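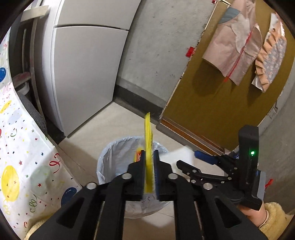
Kitchen corner at Akbari House, with the yellow brush, the lined wastebasket and the balloon tablecloth.

To: Impi Mäkelä, Pirninus Small Grants
From: Segundo Ospina, Akbari House
Monday, January 30, 2023

Hi Impi,

You asked for a page on how the shared kitchen is coming along, so I'm writing it at the kitchen table with the balloon cloth under my elbow. (It went on for a birthday and everyone liked it, so it stayed. It wipes down beautifully, and I have stopped apologizing to visitors for it!)

The short version is that we're on track with the cleaning and the trash, a bit behind on the shelves, and under budget for now.

When I wrote to you in October the main complaint in the house was the floor. People cooked, people ate, and then whatever fell down stayed down until somebody got fed up, and that somebody was usually me. So the first thing we changed was where the cleaning stuff lives. Brushes and cloths used to be in the hall closet behind the suitcases, and if you have to move two suitcases to get at a brush you're going to leave the crumbs. Now they're kept in the kitchen and people grab them without thinking about it. I've seen a teenager brush off a chair seat without being asked, which I'd have paid good money for last summer.

The second change was the wastebasket. We had a big lidded one from Trarnix that took up half the walkway and smelled terrible by the weekend, because it was so large that it took forever to fill. I gave it to the garage. We went with a small round one near the refrigerator, and it gets a fresh bag every evening, full or not. There was some grumbling about wasting bags, so we switched to a thinner kind and the grumbling stopped. The rule is that the bag gets folded down over the rim all the way around, otherwise it slides in and somebody has to fish for it.

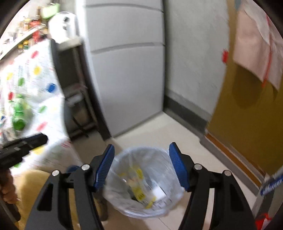 Food scraps go out to the compost pail on the back steps, so what ends up inside the house is supposed to be wrappers and paper. I won't pretend everyone has this down. Paper should really be going in the recycling, and I still find plenty of it in the trash. I'd like to try a second small basket next to the first one, just for paper, and see if it helps. It would have to be a slim one, the passage there is tight when the refrigerator door is open and someone is sitting at the table.

Now the money. Your grant was $1,726. We've spent $1,000 of it, mostly on the shelving order and the new faucet, plus bags, brushes, cloths and a decent mop. Another $500 is set aside for the electrician, who has been out to look but hasn't sent me a bill. What's left over I'd like to keep for the paper basket and whatever the shelves throw at us. Receipts are in the blue folder and I'll scan them this week.

The shelves are where we've slipped. Vunine sent the wrong brackets, then the right brackets with no screws. I've called them 3 times and the last person I spoke to was very nice and promised a package. Until it comes the dry goods stay in boxes, and I know that isn't what we told you we'd have by now. If it drags on much longer I'd rather buy the screws myself at the hardware store and argue about it later, if that's okay with you?

Two things I need from you:

A yes or no on moving a little money from shelving to cleaning supplies. It would cover the extra basket and a few more months of bags.

A date for your visit. Evenings are best if you want to see the kitchen in use, mornings if you want to be able to hear me talk. There will be coffee either way.

Thanks for being patient about the shelves.

Segundo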